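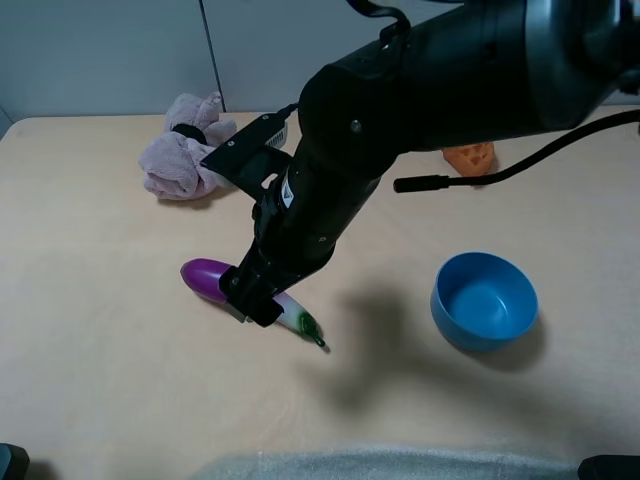

Figure 1. Gripper closed over the toy eggplant, bowl to the right.

Teaching by Demonstration – Handout 2
Leonardo Marino, Konstantinidis Lab, room 18

Welcome back, everyone, and thank you for being so patient with the leader arm last time! I know it feels odd at first to move one arm and watch another one follow, a bit like writing in a mirror, but your hands will settle into it sooner than you think.

Our task for August is a plain one: pick up the eggplant and put it in the bowl. The Drolton set you'll be training on holds 383 demonstrations of it, and yours will be added as you go. 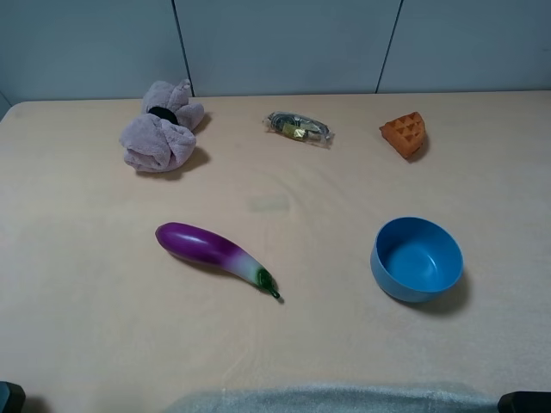 A starting layout deserves more care than most beginners give it. If every demonstration begins the same way, the policy learns a spot on the table and never really learns to look for the vegetable. So please move things between takes, and leave the extras where they might distract – the plush toy, the wrapped snack and the waffle piece all sit in a row behind the eggplant and the bowl, and the policy has to learn to pass them by. Change their order too, if you like.

When you drive, go slowly near the object and a little faster in open space. Please don't stop dead to think (we all do it), as the pauses get learned along with everything else. Keep each take under 13 seconds.
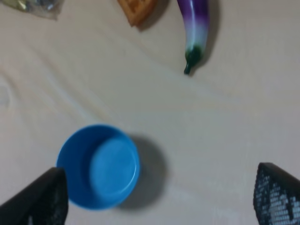 Figure 2. Wrist view, with the bowl at lower left and the eggplant at the top.

Before next class, replay two of your own takes in the wrist view only, and write down the moment you first lose sight of the bowl. Bring your notes, and we'll go over them together.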